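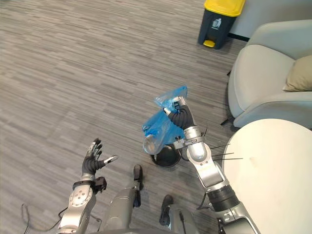 Office and Building Care, Unit 3
Emptying, sorting and relining: the small bins
Handout to go with the session of 2020-03-11
Course leader: Myroslav Ivanyshyn

Welcome back, everyone. Last time we got as far as dusting and never reached the bins, which I was sorry about, as I do love talking about bins. So we start with them today, and the vacuuming notes from February will have to wait their turn (keep them somewhere safe, please, I haven't any spare copies left).

Two kinds of bin in one room

Most of the offices you'll look after have a little open wastebasket down by the desk and a bigger lidded one against a wall. People drop things into the little one without looking, and that's fine, that's what it's for. It does mean that a drink bottle very often ends up in with the tissues and the pencil shavings. The bigger bin may be for recycling or it may be for everything else, and you can't go by the color of the lid alone. At the Kravchuk building a yellow lid means bottles and cans. At Stiltard, just across the parking lot, yellow is general trash and bottles go in green! Read the sheet inside the supply closet door before your first round in any building, even if you have worked in one that looks exactly like it.

Taking the bag out

Gather the top edges of the liner together before you lift, all the way round, and bring it straight up. Small liners are thin, and a bottle resting in one corner pulls all the weight to that side. Hold the bag over the basket for a moment while it settles. If there is a drip, you want it in the basket and well away from the carpet, especially a striped or streaky one, where a spot of juice can hide until it has dried and gone sticky.

Please don't squash the bag down with your hand to make room. I know it's tempting, and I did it myself for years, until a broken pen taught me better.

With a see-through liner you can look before you do anything else. Turn the bag slowly and check the bottom corners. If all you find is a bottle, it can go to recycling and the liner can very likely stay in use. Jekelico liners, the ones we have in class, are fine for a second day if they're clean. Anything with food in it gets tied and taken out, no matter how little there is.

Bottles

Cap off, leftover drink down the sink, cap back on. Never pour it into a potted plant, however thirsty the plant looks. Half-full bottles go to the kitchen first and don't travel on the cart.

Putting in the new liner

Shake it open, push it down to the base with your fist, and fold the rim over by the width of three fingers. For a round basket, twist the slack at one side and tuck it under the fold. Wipe the inside of the basket first if it needs it, and let it dry, or the liner will cling and never sit right.

The pedal bin

Use your foot for the pedal and keep one hand free for the lid, which on the older ones likes to drop. Wipe the lid on both sides. Then run a cloth along the baseboard behind it, where the splashes go, and slide the bin back so it just clears the wall.

For practice

The Redalell floor has 14 desks and we will do them in pairs. Allow almost 17 minutes for the first round and don't rush. Write down anything you weren't sure where to put, and bring the list with you to room 253, where we'll go through it together over coffee.

Reading for next time: the pages on floor edges and corners, and the short one on labels.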